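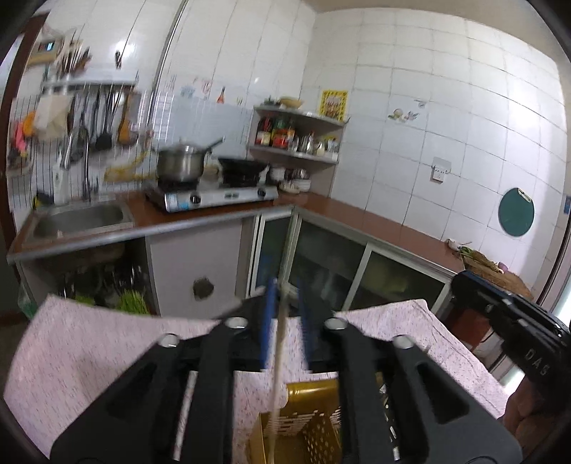
How often should wooden chopsticks be washed and sorted?

Wash them after every meal, and go through the whole bunch every couple of months to pull out any that have warped, split or gone dark at the tips.

I'm a great believer in doing the sorting at the table with a cloth spread out, a cup of something nearby and the holder right in front of me. Mine is a yellow plastic one with holes in it, bought years ago at Galli for next to nothing, and I'd still choose plastic with plenty of holes over any of the pretty closed jars (I have owned several, and oh, the smell at the bottom!).

Start by taking everything out of the holder. Wash the holder in warm soapy water, working an old toothbrush into the slots, and stand it upside down on a towel while you see to the chopsticks.

Wash those a few at a time with a soft sponge, going from the thick end down to the tip. Please don't leave them soaking in the sink! Wood drinks up water, and I lost a lovely set from the Onden market that way one September.

Dry them well and lay them on the cloth. Roll each one under your palm, and if it wobbles, put it to one side. 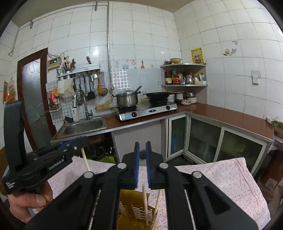 Now pair up the good ones by length and color, and drop them back into the holder two by two, thick end down, so the tips are up in the air where they dry fastest. Leave them a bit of elbow room. If you have to push to get the last pair in, that pair belongs in a drawer.

As for the wobbly ones, they needn't go in the trash. I use mine to prop up pepper seedlings and to stir paint, and one has been holding the pantry window open since we moved to Brollham. The split ones I do throw out, as they'll give you a nasty splinter.

Keep the holder a little way from the stove, and give it a quick rinse whenever you notice water sitting in the bottom.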